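3.2 Procedure and materials

Participants were recruited in Flindale and Cumetholm in May. Of the 125 people who replied to the notice, 50 met the criteria and completed both sessions. Each session lasted 30 minutes and was held in the morning.

In the first session, participants studied a set of pictures on a screen and typed a short name for whatever stood out most. The pictures were drawn from the Aitken set (Backlund and Moffat), which mixes household photographs with computer-rendered views. No time limit was given, and participants could not return to an earlier picture. In the second session they saw the same pictures in a new order and named them again.

Names were coded by two raters, Dervishi and Rocha, who did not know which session an answer came from. Spelling errors were corrected before coding. Plurals were treated as singular. Color words were kept only when the participant gave no noun.

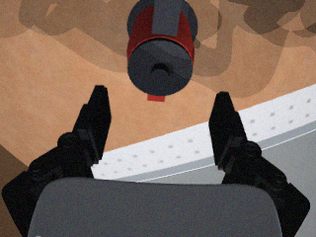

Figure 2. Rendered scene, with a red and dark gray cylindrical object.

Disagreements between raters were settled by a third reader, Gourlay. Answers left blank were scored as missing and were not replaced. We then compared the two names each participant gave for the same picture, counting a match when both fell under the same code.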